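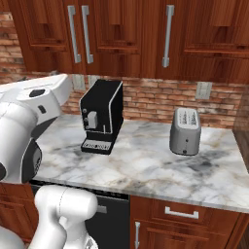
How to Descale a Drip Coffee Maker (and Get Your Morning Cup Back)

I put this job off for way too long. My coffee had been tasting flat since February, the machine was taking forever to finish a pot, and it had started making a noise like someone clearing their throat in the next room. I blamed the beans. I switched from my usual bag of Carrilho medium roast to a fancier one, then switched back, and the coffee was still flat. It was scale the whole time.

If you live somewhere with hard water, you have scale too. It's the same chalky stuff you see on your shower head, and it builds up inside the tubes and on the heating part where you can't get at it with a sponge. I moved to Lallevport from a soft water town and had no clue how fast it happens. My old machine went years without a cleaning. My current one needs it every couple of months or it sulks.

What you'll need

White vinegar, the plain cheap kind, or a descaling powder
Fresh cold water
A paper filter
A soft cloth
An old toothbrush
A free hour or so (you won't be standing there for most of it)

Vinegar or powder?

I've used both and I go back and forth. Vinegar costs next to nothing and you probably have a jug of it under the sink. The downside is the smell, which hangs around the kitchen until dinner, and you'll need more rinsing afterward. Powder (I use the Brener packets when I remember to buy them) has hardly any smell and rinses out faster.

One warning: check the booklet for your machine first. Some makers don't want you using vinegar on the rubber parts, and if yours says no, then go with whatever it recommends. And please never mix vinegar with bleach or any other cleaner. Use one thing and rinse it out.

Step 1: Empty everything

Dump the old coffee and the grounds, take out the basket, and pull the water filter if your machine has one. I forgot the filter once and ran vinegar right through it, and every pot tasted like salad until I bought a new one. So take the filter out!

Wash the carafe, the lid and the basket in hot soapy water. The lid is usually the worst of it — flip it over and look at the little channel where the coffee drips through. That's what the toothbrush is for.

Step 2: Mix it up

For a regular cleaning I do one part vinegar to two parts water. If it's been ages, or you can see white flakes floating in the tank, go half and half. My smaller machine takes 600 ml of each and that fills it nicely. With powder, follow the packet, they're all a bit different.

Pour it into the tank and put a clean paper filter in the basket. The filter catches any bits that break loose, and there can be a surprising amount of grit in there.

Step 3: Run half a cycle, then stop

Start it brewing like you're making a normal pot. When the carafe is half full, switch the machine off and leave it alone. I set a timer for 31 minutes, which is exactly how long one episode of my favorite podcast runs, so that's my official soaking time. Anything in that neighborhood is fine. The hot vinegar sitting in the tubes is doing the work for you.

If you walk away without a timer, put a sticky note on the machine. Someone in my house once poured themselves a mug at this stage and I still hear about it.

Step 4: Finish the cycle

Switch it back on and let the rest run through. Careful here, it'll be hot and the steam has a kick to it, so don't lean over the top like I do. Open a window if you've gone with vinegar. Pour it all down the sink (your drain won't mind) and throw the paper filter away.

Step 5: Rinse, rinse, rinse

Fill the tank with fresh cold water and run a full cycle. Pour it out and do it again. With vinegar I do three rounds, with powder I stop at two. Let the machine cool down a bit between rounds, I usually unload dishes or wipe shelves while I wait.

Sniff the last carafe. If you can still smell vinegar, go one more round.

Step 6: The outside

While the machine is off and cool, unplug it and give the outside a wipe with a damp cloth. Do the warming plate too. Burnt-on drips come off with a paste of baking soda and a little water — leave it on for ten minutes and rub gently. Skip the scratchy side of the sponge, you'll regret it on anything shiny.

Pop the water filter back in, or a new one if it's due, and you're done.

How often?

With hard water, every two months. With soft water, twice a year is plenty. I do mine on a Wednesday evening when I don't have anywhere to be, and I've written it on the calendar inside the pantry door.

A few odds and ends

My first pot after a descale took 18 minutes less cleanup on the hot plate than usual... okay, no, I didn't measure that. But it did brew much quicker, and the throat-clearing noise was gone.

If your machine is still slow after one cleaning, run another. Mine needed two the first time.

Leave the tank lid open overnight so it can dry out.

This same mix works on an electric kettle. Fill it, boil it, let it sit, rinse it well. My Tavach kettle had a crust on the bottom like an old boat and it came out clean on the second go.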